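Week 4 handout: inside the case

Read this before the Woscombe lab, and be suspicious of anyone who tells you a case is just a box. It decides what fits and where the air goes. The Saltach reader gives layout 52 lines on page 224, most of them praise for "tool-free" bays. I'd treat that phrase with caution — plenty of such bays end up needing a screwdriver anyway.
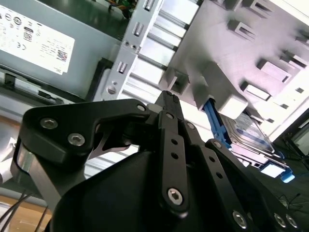

Fig. 2. Power supply, upper left, with the punched drive bay rail and light grey cage to its right.

The label on a power supply is worth reading, but a CE mark tells you nothing about how well the unit will age. Copy the rated output into your notes and don't take it as a promise.

Slots and holes in a cage are often sold as cooling. Some are there for mounting. Before you repeat the airflow claim in your report, say which holes you mean and what would be drawing air through them.

Lab report: 40 marks, due before week 5.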